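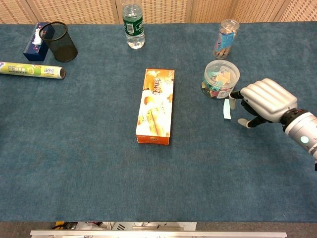
Kitchen Drawer and Wrap Tips

By Colleen Cloutier

Most of these came out of a kitchen tidy I did in April, when the second drawer down finally jammed and I had to take the whole thing out to free a potato masher. A few were sent in by readers and I've put their names beside them.

Cling wrap

Push in the tabs at both ends of the box before you use it the first time. Plenty of boxes have them and plenty of people never look. They hold the roll in place so it doesn't jump out when you pull. If your box has no tabs, a rubber band around each end does much the same job, though you have to take one off to open the lid.

Pull the wrap out level, lay it over the bowl, then close the lid and tear from one corner with a downward twist of the wrist. Tearing straight up from the middle is what makes it bunch.

If the end has stuck itself back onto the roll, dab along it with a piece of sticky tape until the edge lifts. A dry pastry brush sometimes works too. Don't pick at it with a knife, or you'll cut down through several layers and get strips for the next week.

Wrap clings best to clean, dry glass or glazed china. It doesn't hold well on plastic bowls. Wipe the rim with a barely damp cloth and try again, or put a plate on top and save the wrap.

Keegan Dhillon keeps his roll in the fridge door and says it behaves better cold. I tried it for a fortnight. It was a bit less clingy on itself, but I kept forgetting where it was.

Foil and baking paper

Stand the boxes on end in a magazine file if your drawers are shallow. Mine is inside the pantry door and takes foil, baking paper and the freezer bags.

Crumple baking paper into a ball and flatten it out again before lining a tin. It sits in the corners and stops rolling up. For a loaf tin, cut one long strip the width of the base and let it hang over both ends, then use the ends to lift the loaf out.

Used foil that's still clean can be wiped, folded and kept for covering a roast. I don't bother with foil that has had cheese on it.

The drawer itself

Empty it completely. Wash the base with warm water and a little dishwashing liquid and leave it open until it's properly dry. Crumbs collect in the back corners, so run the vacuum with the crevice tool first.

Put back what you've used in the past month. The rest goes in a box in the laundry for 9 weeks, and whatever you haven't gone looking for can go to the op shop. I gave away two melon ballers and a thing for coring pineapples.

A wooden drawer that sticks can be eased by rubbing a candle stub along the runners. For metal runners, wipe off the old grime and use a very small amount of dry silicone spray. Cooking oil goes gummy.

Manon Turcotte lines hers with leftover wallpaper, pattern side up, cut 2 mm short on each side so it doesn't curl at the edges.

Labels and dates

Write on masking tape with a permanent marker and stick it to the container before it goes in the freezer. Tape won't stick to anything already frosted. Put the contents first and the date second. Soup and gravy look identical once they're solid.

Glass jars: soak off the old label in hot water, then rub the leftover glue with a paste of bicarb soda and cooking oil. Leave it for ten minutes and wash as normal.

Smells

For a plastic container that smells of curry, leave it open in the sun for an afternoon. Colour from tomato sauce fades the same way, though it may take a few goes. A screwed-up sheet of newspaper shut in overnight is the wet-weather method.

Chopping boards get coarse salt and half a lemon, rubbed along the grain, then a rinse. Dry them standing up.

Tyson Leclerc asks whether the same thing works on a rolling pin. It does, but go easy on the water and oil it afterwards.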